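# Desk Policy, Revised

The writer's household has operated without a written desk policy for the whole of its existence, and the results have been on view to every visitor. In February it was resolved that the table in the back room would be returned to general use, that its contents would be sorted, and that the outcome would be recorded on this blog. The present entry fulfils the third of these commitments. The first two are further along than they were.

Readers who have followed earlier entries will recall that the back room in Trimurthorpe serves as study, sewing room and, when Najwa Abu Hammour is staying, guest room. It contains one table. The table is 1,230 mm wide, a measurement the writer can give with confidence, having spent a good part of the winter attempting to buy a set of drawers to fit beneath it. (No drawers were purchased. The matter is closed.)

## Scope of the work

The review was confined to the tabletop. The shelves, the windowsill and the cupboard under the stairs were excluded, despite representations from Femke Postma, who holds that a desk cannot be sorted while the windowsill is in its current state. Her objection has been noted. It was felt that a project with an edge on all four sides stood a better chance of completion, and a table has those.

A spending limit of $100 was set in advance. This was to cover any new containers, labels or folders that might be required, and to prevent a repetition of the previous attempt, in which the writer ordered a modular tray arrangement from Rollero before establishing what was to go in it. Those trays now hold seed packets and perform the task very well.

## Removal and sorting

Work began shortly after breakfast. The procedure was to take everything off, wipe the surface down, and return only those items that could be shown to belong there. The wiping was done with a Gandetex cloth and plain water. The grain of the wood is pale and tends to show a ring wherever a cup has been left, and one or two marks near the chair did not respond. They have been left for another occasion, perhaps with a little oil.

Objects were then considered under the following headings:

- in use every day
- in use, but elsewhere
- on loan, or owed to another person
- retained for no stated reason

The last of these was the largest, as it generally is. It took in a quantity of expired warranty cards, an instruction leaflet for a kettle that left the household in the previous decade, and a charger for which no corresponding device has been located. The leaflet was recycled. The charger has been retained pending further inquiry.

## Books

Books presented the principal difficulty. They arrive on the table in ones and twos, are put down open or closed, and acquire a kind of tenancy. The writer is not a fast reader and has never been a tidy one.

The yellow paperback is a case in point. It is a Chinese edition of *And Then There Were None*, and was lent by Khalil Haddad on the understanding that it would be used for language practice. Progress has been steady - a page on most evenings, with a dictionary - and the plot being already familiar, the reader is spared the frustration of not knowing who has been murdered while looking up the word for it. The cover is also a good one. It has a painted window with stormy panes, and something red and white and checkered lower down that puts one in mind of a tablecloth, and it has been a pleasant thing to see on a dark afternoon.

Under the headings given above, the book was plainly on loan. It was also plainly in daily use. After some deliberation it was decided that daily use should take precedence, and the book was granted a place on the table until such time as it is finished. Mr. Haddad has been informed and has raised no objection, though he did ask whether a date might be attached to the arrangement.

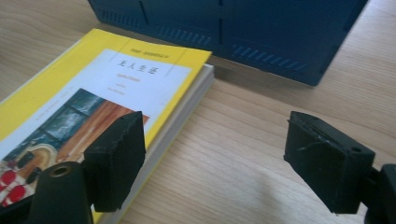

*无人生还 on the table, with the large navy-blue case beyond the books.*

The large case was a simpler matter. It is dark blue, plastic, and occupies more of the table than any single object should. Eskil Kristiansen, who was consulted by telephone, recommended that it be stood on the floor beside the table, where it could be reached without getting up. This was tried. It was promptly kicked, twice, and by the same person. The case has since been assigned to the far side of the tabletop, where it acts as a backstop for whatever is placed in front of it and prevents pencils from rolling off toward the wall.

The remaining books were dealt with as follows. Those belonging to the public library were put in a bag by the front door. Those belonging to the writer were returned to the shelf, where it was discovered that the shelf had closed ranks in their absence and a certain amount of negotiation was needed. The cookery titles went back to the kitchen. One atlas, too tall for any shelf in the house, was slid under the spare bed, and its location is recorded here so that it may be found again.

## Papers

It had been assumed at the outset that papers would take an hour. They took the rest of the morning and a portion of the afternoon, with a pause for soup.

The file organizer was not a new purchase. It is blue, in perforated plastic, and had been serving for some years as a place to lean things against. Its compartments slope, which is a help with papers, as a folder put into one tends to stay upright and can be read along its top edge. Given a proper function, it has turned out to be among the more useful objects in the room, and the light comes through the holes very agreeably when it is placed with its back to the brightness. The writer had not previously had occasion to remark on this.

The following allocation was adopted:

1. **Current.** Bills, letters awaiting a reply, and anything bearing a date not yet passed.
2. **Household.** Appliance papers, the plumber's notes, paint colours, and the floor plan with the measurements in pencil.
3. **Correspondence kept.** Cards, the good letters, and the sketch of the harbour that Ms. Postma made on the back of a parking notice.

There was at one stage a proposal for a further category, to be called Miscellaneous. It was rejected on the grounds that it would be full by the evening. Tax papers have been moved out of the room altogether and are now kept with the other tax papers, an arrangement that ought to have suggested itself sooner.

Some attention was given to what should stand next to the organizer. It is light when partly filled and shows a tendency to travel along the table when a folder is pulled out sharply. Several neighbours were tested. A mug of pens was too slight. A brass paperweight in the form of a hare, the gift of an aunt, was heavy enough but scratched the wood. The tall yellow box was then moved across from the other end of the table and has given satisfaction. It carries the number 400 in very large figures and a square black logo with a small "m" in it, and is visible from the doorway, so that anyone sent in to fetch a letter may be told to look to the left of the yellow box.

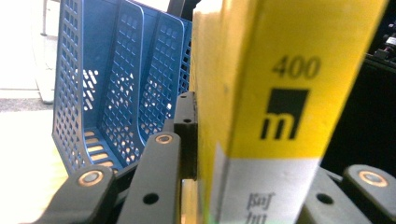 *The file organizer and its neighbour, the yellow box marked 400.*

## Expenditure

The total spent was $8, on a packet of adhesive labels. Two of these have been used. The organizer's rims are narrow and the labels do not sit well on them - they curl at the corners within a day or so - and the folders have been marked in pencil instead. The remaining labels have been passed to the kitchen, where the spice jars have been in need of clarification for some time.

## Observations after two weeks

The arrangement has held in its main features. Letters have been answered at a better rate than in January, and the plumber's notes were produced within moments when they were asked for. The Current compartment is fuller than is desirable, and an evening has been set aside to reduce it.

Ms. Abu Hammour stayed with us during this period and made use of the table for her own work. She reports that there was room for a notebook and a cup of tea at the same time. She also left a cardigan, which is on the back of the chair and falls outside the scope of this review.

The cup rings remain. Correspondence on the subject of oiling pale wood would be welcome in the comments, particularly from anyone who has tried it on a table that must be back in service by the following morning.

The windowsill will be considered in the spring.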